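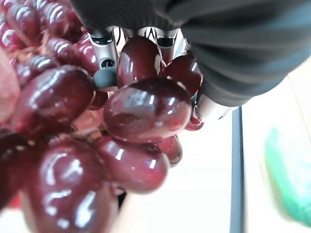
夹爪伸向一串深红色葡萄，黑色罩布下面露出银色的金属手指。（Alcides Rivadeneyra 摄）

Uswood果蔬区的机器人完成保养，更换了指尖，重新调了夹持力

本站消息 9月9日星期四上午，Uswood试验卖场果蔬区的双臂机器人Torkatus结束保养，重新开始工作。这次保养的内容有更换橡胶指尖、清洗罩布、检查手腕处的小相机，还有调整拿葡萄时使用的夹持力。负责这台机器的技术员是Alcides Rivadeneyra，他在设备供应方Proltbridge公司工作，从八月起常驻卖场。

Torkatus的任务听起来很简单：把木格筐里的蔬菜和水果拿到陈列架上，或者从陈列架上拿下来，放回筐里。它面对的东西有小萝卜、黄瓜、生菜和葡萄。这几样东西的硬度差别很大，所以保养的时候，技术员花时间最多的地方是手，胳膊和底座反而花得比较少。

Rivadeneyra告诉记者，保养有固定的周期。机器每运行300小时，橡胶指尖就要全部换新，看起来还能用的也要换。他说：“橡胶的老化，眼睛很难看出来。我用指甲按一下，旧的和新的感觉不一样，但是这个办法不可以写在手册里，手册里只能写小时数。”

指尖和罩布

换指尖的工作在早上开门以前进行。技术员先让两只手臂停在保养位置，然后切断手部的电源，把罩布的松紧带从手腕处退下来。指尖是套上去的，后面有一个很小的卡扣。旧指尖用塑料撬片从卡扣一侧慢慢推开，金属工具不允许使用，怕在手指表面留下划痕。划痕里容易留下果汁，以后清洗就很麻烦。

新指尖套上去以前，手指的金属表面要用湿布擦一遍，再用干布擦一遍。手指侧面的几个长方形小孔要用软毛刷清理。Rivadeneyra给记者看了他从小孔里刷出来的东西，是一些干了的菜叶碎屑和一点沙土。沙土多半是小萝卜带来的，他说，萝卜虽然洗过，叶子根部还是会藏一些。

罩布由Kalniņš工坊缝制，材料是黑色的布，有横的褶皱，可以跟着手腕一起弯曲。它的作用是挡住水和菜叶，不让它们进到手指后面的传动部分。第一批罩布做得太短，手腕弯到最大角度时，布会被拉紧，手指张开就慢了一点。八月中，工坊把罩布加长了，褶皱也放得更松。新的问题是，布有时候会垂下来，碰到拿着的东西，特别是葡萄这样一串一串的东西。

对这个问题，现在的办法是在罩布里面靠近手指的地方缝一条窄带子，把多余的布收住。带子的位置试了几次。太靠前，布会压到手指的关节；太靠后，就没有用处。记者到卖场的那天，左手和右手的罩布都已经缝上了带子，缝线的位置由Rivadeneyra用白色粉笔事先画好，再交给工坊。

罩布每天晚上拆下来，用中性洗涤剂手洗，平放晾干。卖场一共准备了四套，两套使用，两套备用。洗衣机试过一次，褶皱变形了，以后就没有再用。

为什么葡萄最难

夹持力的调整是这次保养里最花时间的一项。小萝卜和黄瓜用原来的设定就可以，葡萄需要单独的设定。一串葡萄的重量不是平均的，有的地方果子很密，有的地方只有果梗。手指如果只碰到一两颗果子，力量集中在那里，皮就会破；如果力量太小，整串又会滑下去。

八月的记录显示，机器拿葡萄的时候，有时把整串拿起来了，可是放下的时候有一两颗掉在陈列架上。掉下来的果子如果被别的货物压到，卖场的员工就要把下面的木格托盘整个换掉。果蔬区的员工提过意见，他们说换托盘比自己上货还要累。

Rivadeneyra的做法是先看葡萄怎么躺着，再决定手指从哪里下去。手腕处的小相机在手靠近葡萄时拍下画面，程序在画面里找果梗和果子之间的空隙，让指尖尽量落在空隙旁边，几根手指一起分担重量。葡萄的皮会反光，白色的亮斑有时候会让程序把一颗果子看成两颗。为了减少这种错误，他把相机的曝光调低了一级，又把陈列架上方的一盏射灯转了方向。

调好以后要做测试。测试分两步。第一步不用葡萄，用一块225克的砝码，外面包一层海绵，看手指夹住以后读数是不是稳定。第二步用真的葡萄，左手和右手合计做100次拿起和放下。每做完一次，技术员都检查果子有没有破皮，有没有脱落，再把结果写在表格上。测试用过的葡萄不再出售。

这次测试的成绩，Proltbridge公司没有允许本站公布具体数字。Rivadeneyra只说，左手的结果比右手好，右手中间那根手指回弹慢，他打开以后重新上了润滑脂，再测就和左手接近了。

保养清单共有9项

Proltbridge给每台机器配了一份保养清单，一共9项，印在一张塑封的纸上，挂在充电处旁边。技术员完成一项就用油性笔画一个勾，全部完成以后拍照存档，再用酒精擦掉。清单的顺序如下：

一、机器退到保养位置，手部断电。
二、取下罩布，检查缝线和松紧带。
三、取下旧指尖，清洁手指，套上新指尖。
四、检查手指关节，需要时上润滑脂。
五、检查手臂外侧的黑色电缆，看固定扣有没有松。
六、擦净手腕相机的镜头，用标定板核对位置。
七、擦净头部相机的镜头。
八、用砝码测试夹持力。
九、用实物测试，填写表格。

第五项是八月以后加上去的。那时候有一根电缆的固定扣松开了，电缆绕出来一截，手臂转到里侧时会碰到桌子的边。机器没有坏，只是自己停下来报警，停在那里等人来处理。Rivadeneyra说，报警的时候他正在吃午饭，走过来看了一眼就明白了，但是为了确认电缆里面有没有伤，他还是拆开检查了一个下午。

第六项看起来小，其实最容易耽误时间。手腕相机离货物很近，镜头上沾一点水，画面就会模糊一大块。叶菜上货的日子，镜头一天要擦好几次。标定板是一块印着黑白方格的硬板，放在桌面上固定的位置，手腕从不同的角度去看它，程序就知道相机有没有歪。如果相差超过允许的范围，就要松开相机支架的螺丝，重新对正，再看一遍。

第七项做完以后，技术员会让机器低头看一遍整个工作区，包括桌子、木格筐、陈列架和地面。他自己站在显示器前面，对照画面检查每一件东西是不是都在机器的视野里。陈列架前面的地面也要看，掉下来的叶子虽然不影响手臂，但是底座的轮子压过去会留下痕迹，顾客看见也不舒服。

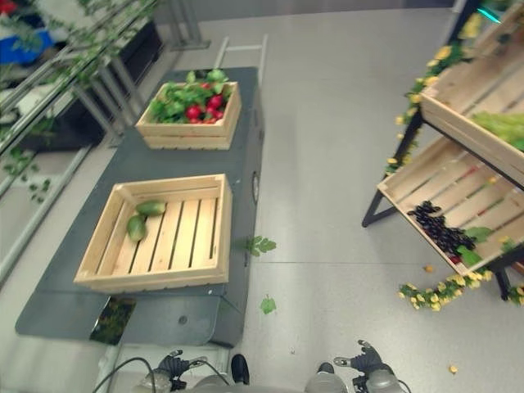
工作区怎样摆放

果蔬区的布置和八月相比有一点变化。桌子和陈列架之间的距离是测量以后定下来的，机器站在桌子前面，左手够得到筐，右手够得到架子，转身的时候手肘不会碰到东西。桌上较大的筐放在靠近机器的一边，用来放黄瓜；较小的筐放在远的一边，里面是带叶子的小萝卜。

Rivadeneyra解释说，这样的位置和叶子有关系。小萝卜的叶子会伸出筐外，如果放在近处，手去拿黄瓜的时候罩布就会扫到叶子，叶子会跟着掉下来。放在远处，手从上面下去，影响小一些。他承认这个办法没有完全解决问题，地上还是会有叶子，卖场员工每过一段时间要扫一次。

木格筐本身也给程序带来过麻烦。筐底的木条是平行的，中间有空隙，光线从一侧照过来，木条的影子和黄瓜的边缘容易混在一起。黄瓜如果贴着筐的边放，手指要伸到黄瓜和木板之间，空间很窄。现在的规定是，遇到贴边的黄瓜，机器先用一根指尖轻轻地把它拨开，再夹住。拨的动作比夹的动作慢，店员看久了觉得有点着急，但是破损少了。

陈列架上缠着的黄色假花是卖场自己的装饰，Proltbridge原来建议全部取下。双方商量的结果是留下来，只在手臂经过的地方把花绳固定紧。保养期间，Rivadeneyra检查了花绳，把松的地方用透明扎带绑了一遍。他在备忘录里写，花绳的叶子和生菜的叶子颜色接近，程序需要知道哪些绿色是固定不动的。

下一步的安排

按照计划，机器再运行300小时以后做下一次保养，内容和这一次相同。在这中间，Rivadeneyra每天早上做一次简单检查，只看罩布、指尖和镜头，不拆任何部件。检查的结果写在一本纸质的本子上，本子放在收银台下面的抽屉里，夜班的员工也可以在上面留言。

这些留言他都会看。记者翻到的一页上写着：“右手昨天拿生菜的时候停了两次，后来自己好了。”下面是他的回复：“谢谢，已查，镜头有水。”再下面一行，另外一个人写道，希望把报警的声音调小，早上理货的时候吓了一跳。声音已经调小了一格。

卖场方面表示，机器只在开门前和午后客人较少的时候上货，其他时间仍然由员工完成。旺季会不会增加第二台，目前没有决定。Kalniņš工坊正在试做一种浅颜色的罩布，希望脏的地方更容易被发现，样品预计在下一次保养时试装。

有一件小事还在等待解决。备用指尖这一次全部用完了，新的一批还没有到货。Rivadeneyra把换下来的旧指尖洗干净，装在一个写着日期的袋子里，只作应急使用。他已经给公司写信，要求以后每次多寄一套。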